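件名: Re: ハンドグリッパの指先パッドと、丸いものの持ち方

みなさんこんばんは。年明け最初の投稿がこんなに長くなってすみません。返信をもらってからずっと書こう書こうと思っていて、休みの間に手を動かすほうが楽しくなってしまって、気がついたら1月10日です。

まずは引用から。

> 秋に Skusa の図面で手持ちグリッパを組んだ者です。うちのは
> 片手だけですが、四角いもの(箱、積み木、本)は気持ちよく
> つかめるのに、丸い胴のものになると急にだめです。パッドの
> 真ん中で受けたつもりでも、持ち上げると先が下を向いてくる。
> 指先パッドは硬いほうがいいのか柔らかいほうがいいのか、
> 両手で組んでいる方がいたら様子を教えてください。
> それとマーカーの立方体、根元に付けると手首に当たりませんか。
> あとコード付きの道具で試した方、コードはどうしてます?

そうそう、下を向くんですよね! うちも10月に最初の1本ができたとき、マグカップでまったく同じことになりました。あのときは指の開きがずれているんだと思い込んで、リンクのねじを全部ゆるめて組み直したんですが、何も変わらず。結局パッドの硬さと、つかむ場所の両方でした。

順番に書きます。

1. パッドは柔らかいほうに一票

うちは硬めの樹脂で刷ったものと、Cunha の柔らかいフィラメントで刷ったものの2種類を試しました。硬いほうは角のあるものには強いんですが、丸いものだと線でしか触らないので、そこを軸にくるっと回ります。柔らかいほうは押したぶんだけ面になってくれるので、回り方がずいぶんおとなしくなりました。

ただし柔らかすぎると、今度はパッドごとねじれます。わたしの場合は充填率30パーセントで落ち着きました。たぶん機械とフィラメントの銘柄でだいぶ違うので、そのまま信じないでください。内側の筋は残しておいたほうがいいと思います。一度つるつるにしてみたら、紙コップすら逃げました。

2. 丸いものは重いほうを手前に

これはもう道具というより持つ側の慣れの話で、重心がパッドより先に出ていると何をどうやっても下がります。ドライヤーだと胴の重いほうにパッドを寄せる。見た目のまんなかを持ちたくなるのをぐっとこらえる。最初の日はそれだけで夕方になりました(笑)

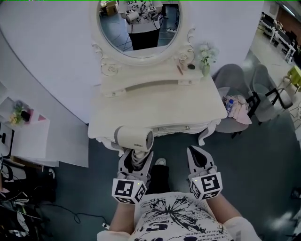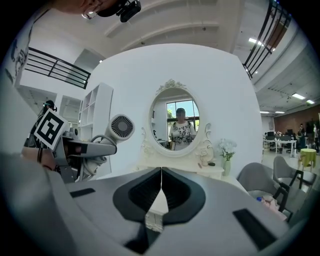
2枚ともドライヤーをつかんでいるところで、1枚目が持っている人の目線、2枚目がグリッパの側からです。

3. マーカーの立方体と手首

グリッパの根元に付けています。手首に当たるかという質問ですが、うちは最初の版で見事に当たりました。土台を少し持ち上げて、角度も外向きに振ったら気にならなくなりました。持ち上げすぎると今度は左右を近づけたときに立方体どうしがこつんとぶつかるので、ほどほどで。片手だけならそこは気にせず、思い切って高くしていいと思います。

印刷はふつうのコピー用紙を貼っただけだと、照明の具合でてかてかして読めないことがありました。つや消しのシールに替えてからは落ち着いています。Kanis のラベル用紙がたまたま家にあったのでそれを使いましたが、つや消しならなんでもいいはずです。貼るときに空気が入ると模様がゆがむので、定規でしごきながらゆっくり。わたしは3面めで雑になって、その面だけ貼り直しました。

4. コード

これ、いちばん困っています。くるくる巻いたコードは縮もうとする力が地味に強くて、持っている向きを変えるたびに引っぱられるんですよ。しかも下に垂れたぶんがグリッパの本体に寄ってきて、指の隙間に入りそうになる。

試したのは、
・面ファスナーで前腕にとめる → 持ち替えのときに邪魔
・コードを肩にかける → 忘れて歩くと引っぱられて落とす
・何もしないで垂らす → 今のところこれがいちばんまし

という情けない結果です。いい手があったらほんとうに教えてください。リンクのところに薄いカバーを付ければ、少なくとも巻き込みは防げそうな気がしていて、次に刷るならそれかなと思っています。

5. かかったお金

前に別の方からも聞かれたので書いておきます。作り直したぶんは抜いて、最後に残った1本ぶんのねじとばねとベアリングで1,744円でした。フィラメントと中の基板は別です。ばねは Rilladau の工房の共用箱からもらったのも混ざっているので、全部買うともう少し上がります。失敗したパッドの山は計算に入れたくないので入れていません。

6. まだできていないこと

右と左で握りの重さが違います。同じ図面、同じばねのはずなのに、左のほうがあきらかに重い。長く使っていると左手の親指の付け根がだるくなってきます。軸の穴が少し渋いのかなと思ってリーマを通してみたんですが、変わったような変わらないような。次の週末にもう一回ばらしてみます。ばねを疑うべきか軸を疑うべきか、両手で組んだ方の意見が聞きたいです。

それから、片方で持ったものをもう片方に渡すのがまだ下手です。丸いものだと受け取る側のパッドが斜めに入ってしまって、離した瞬間にお辞儀をします。受け取る側を先にしっかり閉じて、ひと呼吸おいてから離す、というのを練習中。急いでいるとつい同時にやってしまうんですよね。

パッドのデータは寸法を少しいじっただけのものですが、ほしい方がいたら工房の共有フォルダに置きます。ファイル名がひどいことになっているので、直してからで。指の幅を変えた版も途中まで描いてあって、そっちは細いもの用なんですが、ペンが持てたり持てなかったりで、まだ人に見せる感じではないです。

引用の方、もし硬いパッドで組んであるなら、まず柔らかいのを片側だけ替えてみるのもありですよ。わたしは途中、左右ちがう硬さのまましばらく使っていて、それでもマグカップは前よりずっとましでした。図面の版が古いとパッドの差し込みが少しきついので、そのときは爪のほうをやすりで軽くなでてください。

ではでは、また週末にばらしたら書きます。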